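Progress report to the Zaler Fund
Flinley House – bedrooms and linen
Jul 17, 2024
Prepared by Beat Auer

Dear all,

Thank you again for the kind note you sent after the spring report, which I read out at supper and which went down very well. I promised to keep this one shorter, and I'm afraid I may already be on the way to breaking that promise, but there is a good deal to tell you and most of it is cheerful.

When you agreed to support the bedroom work at Flinley House, the plan was simple enough on paper. We wanted every guest who stays with us, whether for two nights or two months, to walk into a room with a properly made bed, a place for their clothes and a clock they can read without their glasses. We also wanted to help guests get back into the way of looking after a room themselves, which for many of them has been out of reach for a long while.

The bedding came first. The grant paid for 80 bedspreads and 160 pillowcases from Lurken, and of the bedspreads 77 have been delivered and washed. The last three are on back order and I have been told to expect them before the end of July. I had been a little nervous about going for a bold pattern (my own taste runs to plain white, and I was outvoted), but I have come round completely. The big scrolls and flowers on blue make even our smallest rooms feel like somebody thought about them, and the off-white walls can take it.

The second part is what we have been calling the folding hour, and I could write you ten pages about it. It takes place in the bedrooms themselves, because a bed is the best folding table anybody ever made. Clothes come out onto the bedspread, get smoothed, folded and sorted into piles, and from there they go into the wardrobe. We don't rush anyone. Some guests like to do the big things first and some go straight for the socks, and I have learned to keep my opinions on that to myself.

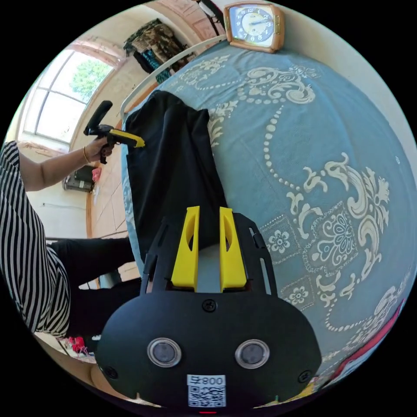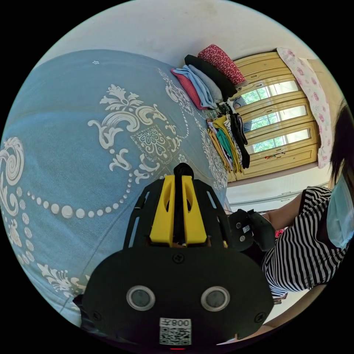 What has surprised me most is how much talk goes on over the folding. People who will sit quite silent through a meal will tell you all sorts of things with a sweater in their hands. One guest taught the rest of us to fold a long garment lengthwise first and then in thirds, and I have done mine that way ever since. Another asked if we could start putting heavier things at the bottom of each pile, and so now we do, and the piles do stand up better for it.

Not everything has gone to plan, and I would sooner you heard it from me. The bedspreads are wider than the ones we had before, and on the narrower beds they hang down nearly to the floor on both sides. We have been tucking them under, which looks fine until someone sits down. I have asked for a price on having 7 of them taken in and will send it along when I have it – it should come out of the repairs line with no change to the total. The wardrobes have been slower too. Two still have doors that stick in damp weather, and one shelf came back from the workshop a finger's width too long and had to go back again.

Between now and the next report I hope to do the following:

Finish the wardrobe doors and get that shelf in.
Put a second set of pillowcases into every linen cupboard.
Move the folding hour to later in the morning, at the request of nearly everyone who comes.
Write up a single page on washing the bedspreads, as they have been going in far too hot.

Receipts for the bedding are in the envelope with the printed copy. If any of you would like to visit, please do come, and let me know beforehand so I can see that there is cake.

With warm thanks,
Beat Auer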